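Investors > Property Funds > FAQ

Who can buy units in the Butex Property Fund?
Any adult resident may apply. The minimum first purchase is $500.

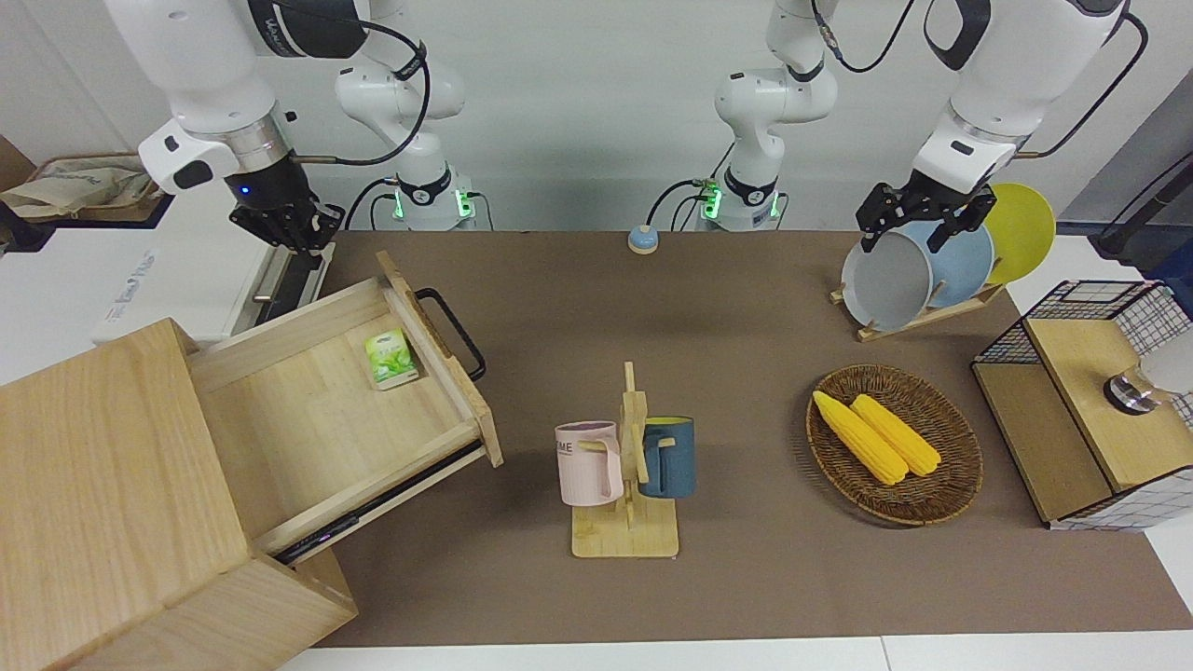 HILTESLEY, October - Answers on this page apply to both the Dasdale and Ledesma share classes.

How often is rental income paid?
Twice a year, after the accounts are approved.

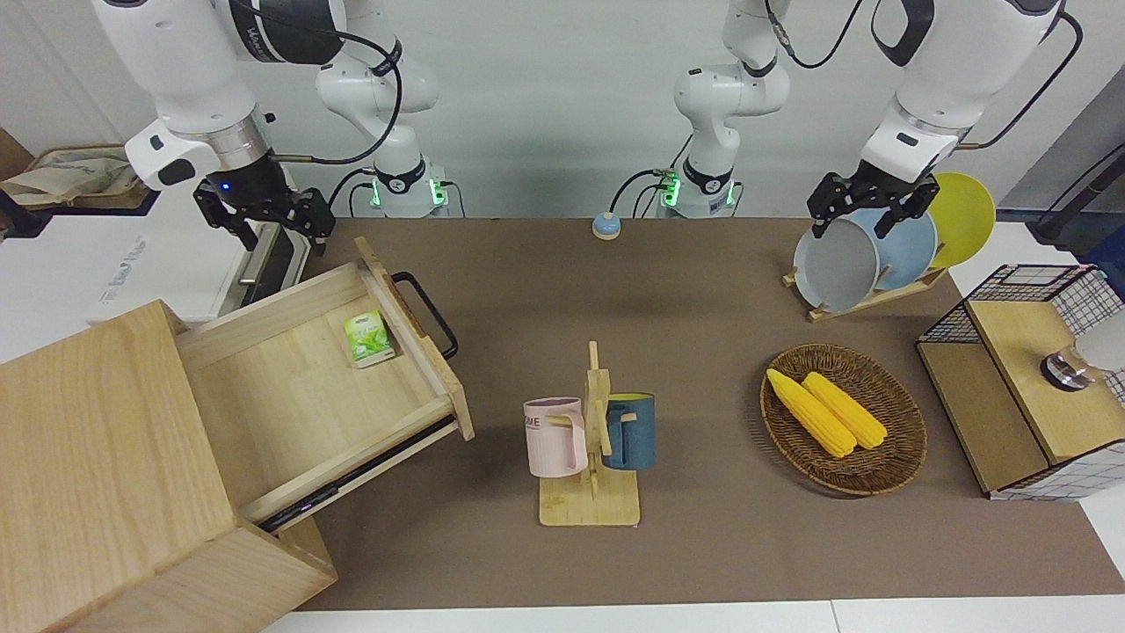
Payments under $200 are held over and added to the next one - no interest is due on them.

Can I sell my units early?
Yes, on any Wednesday, by written notice to Siv Magnusson, Investor Services.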